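3/29/23, kitchen cell

Spent most of today on the arm in the kitchen cell, and I want to get it all written down before I forget which screw was which. Short version: the gripper was closing crooked, the cable dress was a mess, and the home position had drifted enough that I didn't trust any of the drawer runs from this week. All three are better now. The second one still bugs me a little.

Started with the boring part, which is resetting the counter to the layout we use for the drawer task. Bamboo box at the back end of the cutting board, drawer facing the front, plate with the lemon and garlic on top of the box, toaster and toaster oven up front, the lidded pot to the right of the toaster. The paper towels go on the right. I know it feels fussy, but the Cordeiro people want the clutter the same from run to run, and last time we got lazy about it we had to throw out a whole afternoon. Towel stays folded on top of the toaster oven, please, and the toaster oven stays unplugged while it's there!

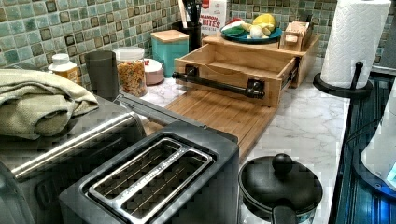

Drawer first, arm second. I pulled it out and pushed it back in a bunch of times by hand to feel for sticking. It drags a bit near the end of the travel (bamboo on bamboo, dry day) so I rubbed some candle wax on the runners and that sorted it out. The brackets on the handle had worked themselves loose again. I snugged them up and put a tiny dab of the weak threadlocker on each one. Don't use the strong stuff, we'll want to take that handle off in April when the Toreo handles show up.

Then the gripper. The symptom, for anybody who wasn't here: on a close command one finger got there before the other, so the handle bar was getting shoved sideways before it was really held. I had blamed calibration. Nope. There was grit in the slide on one finger, crumbs I think, and the pad on that same finger had started to peel at the corner. Power off, lockout on, both fingers off, wiped the slides down with a lint-free rag and a little alcohol, new pads on both sides. I always change the pads as a pair, even when one looks fine, otherwise you get one grippy finger and one slick one and you're back where you started. Light grease on the slides, the Bestel one in the small tube, and wipe off whatever squeezes out. We do not want grease on a cutting board, even one that never sees dinner.

Finger screws are torqued with the little preset driver in the top drawer of the bench. Do them in turns, a bit on one and then a bit on the other, and check that the fingers meet flush before the last pass. I closed them on a strip of paper and tugged. Held evenly top and bottom, finally.

Cables took longer than the gripper did. They loop off to both sides of the arm and I'd let the loops get too tight, so every time the wrist turned toward the paper towel side you could hear the jacket rub. I cut all the old ties, gave each loop more slack, and put hook-and-loop straps back on in place of zip ties so the next person doesn't have to go after them with cutters. Ran the wrist through its whole range at low speed with my hand on the stop button. No rubbing, no snagging on the mount up top. I'd like a proper spring sleeve on there someday, Cleten sells one that looks right, but it's out of stock and the straps will do.
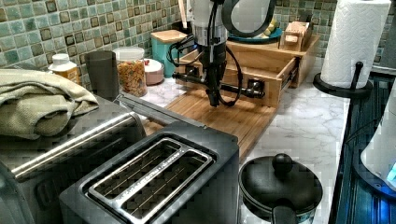
Re-homed after that and taught the approach points again. The one above the board is the one that matters, because everything on the drawer task starts there with the gripper pointing straight down. Old approach height was 165 mm over the board and I kept that number, I just re-measured from the board this time, not from the marble. Somebody (me, it was me) had measured from the counter back when the board wasn't part of the setup. That was a good chunk of the drift right there. The new points are saved as set 652 on the cell computer. Please leave the old set alone for now in case I want to compare.

Test run: 20 open-and-close cycles on the drawer at half speed. It missed the handle on 2 of them, both early on, both a touch high. I nudged the grasp point down a hair and had no misses after that. I haven't tried full speed yet and I'd rather nobody did until the threadlocker has had a night to cure.

Stuff still open:

Order more finger pads, I used the last good pair.
Check the strap nearest the wrist after the next long session, it's the one I think will creep.
Put tape marks under the back corners of the bamboo box, the old ones have pretty much worn off.
Full-speed run tomorrow morning, then the closing force check with the spring gauge if I can find where the gauge went.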